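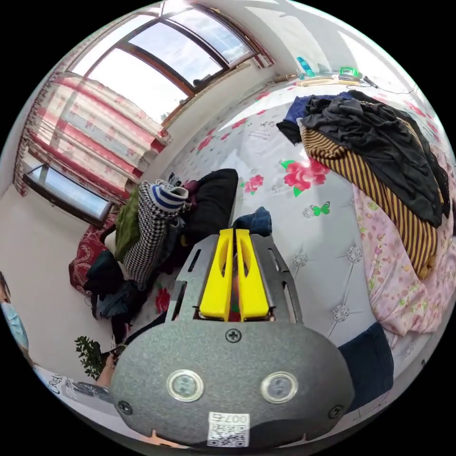
Nikau Pryor

Ľubica Zeman has read 23 codes of practice for recording household work to train robots, and she rates 3 of them. "The rest say 'respect the home' and stop there," she says. "Try auditing that."

Her own draft for Alodside asks for plainer things. Every gripper carries a number. Everyone in the room signs, including whoever isn't holding the tool. Clothes on a bed count as personal belongings, whatever the contract calls them.

I asked who would check. She laughed — a bit wearily. "Mudus says it reviews every session. It sent me 204 forms, all ticked in the same order."

Would a standard fix that? "A standard with no inspector is a brochure," she says. The draft goes out for comment in February.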